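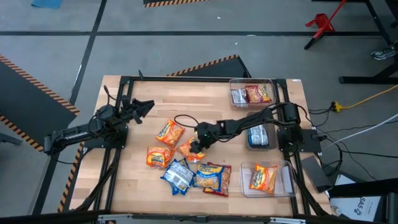
Sorting snack bags into clear bins – by flavor, by color, or by who eats them?

Seren_Beddoe
Posted Aug 27, 2022
Hello again, friends! I finally gave in and bought clear plastic bins for the snacks, after years of one deep drawer where everything good sank to the bottom (I found crackers in there from March, and I will not say March of which year). So now I have a butcher-block top with bags all over it, three bins along the right side, and no idea what the rule should be. My first thought was color – orange bags together, blue bags together – because it looks so cheerful. My sister says that is silly. What do you all do?

Shaohua Xia
I'm with your sister, sorry! Color looks lovely for one afternoon, and then you buy a different brand and the whole thing falls apart. Two orange bags can be completely different snacks. We go by type at our house: crackers in one, chips in another, sweet things in the third. My kids can put the groceries away without asking me, and that alone was worth it.

kumirdale_mom
I have to disagree with Shaohua a little. My youngest can't read yet, and color is how he finds his crackers. He knows "the blue one" and that's that. We've done it this way for two years and it still works fine for us.

Tianyou Yan
Whatever you pick, don't fill them up! I had 43 little bags squashed into a bin meant for maybe half that, and the ones at the bottom were crumbs by the time we got to them. Now I lay them in at an angle, one or two deep, and keep the extras in a box in the hall closet.

Shaohua Xia
@kumirdale_mom Fair enough, I forget what it's like with little ones. I still say he'd learn the shelf just as fast :)

Seren_Beddoe
Oh, this is so helpful, thank you! I think I'll try crackers in the front bin where small hands can reach, and the other two by type. Tianyou, did your bins come with lids? Mine didn't, and I'm wondering about ants.

Tianyou Yan
No lids on mine either. Sealed bags have been fine, but anything opened gets a clip and goes up high.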